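Visit report: the Lelteo ethics colloquium and open day

The spring open day at Lelteo is meant for teachers of philosophy and for anyone who sits on a hospital or school ethics board. I went in the second capacity. Registration opened at 8:30 and the first talk began at 9:15, in the larger of the two lecture rooms. The printed program listed 190 attendees, most of them from secondary schools.

Jacinto Xolalpa gave the opening talk, on promises. His question was whether a promise made under a mistaken belief still binds the person who made it. He separated three cases. In the first, the mistake concerns the thing promised. In the second, it concerns the person to whom the promise is made. In the third, it concerns the cost of keeping it. He held that only the first clearly cancels the obligation, and that the second does so when the other party caused the mistake.

The third case took up most of the hour. Xolalpa's view is that a promise keeps its force when it proves expensive, up to the point where keeping it would break a duty to someone else. I found the first half of this sound. The second half needs more work. Almost any large cost can be restated as a duty to a third party - a spouse, an employer, a creditor - and he gave no test for telling a real duty from a convenient one. A teacher in the second row raised the same point and was referred to the written version, which I have since read. It has a longer footnote and no test.

After the coffee break we were shown the Masson reading room. It holds 978 volumes on practical ethics, shelved by problem and then by author. Lying and promising share a bay, as do punishment and forgiveness. The catalog is on cards, and a searchable copy is due in December. Visitors may read there but may not borrow.

The walk between the morning and afternoon sites was left to us, with two hours allowed for it and for lunch.

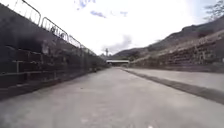
Concrete path between the retaining wall and the terraced embankment.

The afternoon was held at the Brirkum annex, which seats 100. Fulgencio Meléndez presented the results of a classroom exercise called Enano. Students are given a short case in which a small untruth would spare a friend some embarrassment. They write down a judgment, discuss the case in pairs, and write a second judgment. He has collected 383 pairs of answers.

Meléndez was careful about what the answers show. A changed judgment tells us that a student moved, and gives no information on whether the move was toward a better view. Students who changed their answer tended to write longer reasons the second time. He reads this as a sign of effort. It could as easily be a sign that they felt they had to account for the change, and the worksheet does not ask.

The discussion that followed was less orderly. One group wanted the exercise graded, on the ground that ungraded work is not taken seriously. Meléndez replied that grading would require an answer key, and that he was not prepared to write one for this case. He would write one for a case about theft.

Practical notes. The annex has no step-free entrance on the street side; use the door by the bicycle racks. Sound in the back rows was poor. Handouts ran out before the second session, but copies of the Enano worksheet can be requested from the Lelteo office by mail. The day closed at 4:40.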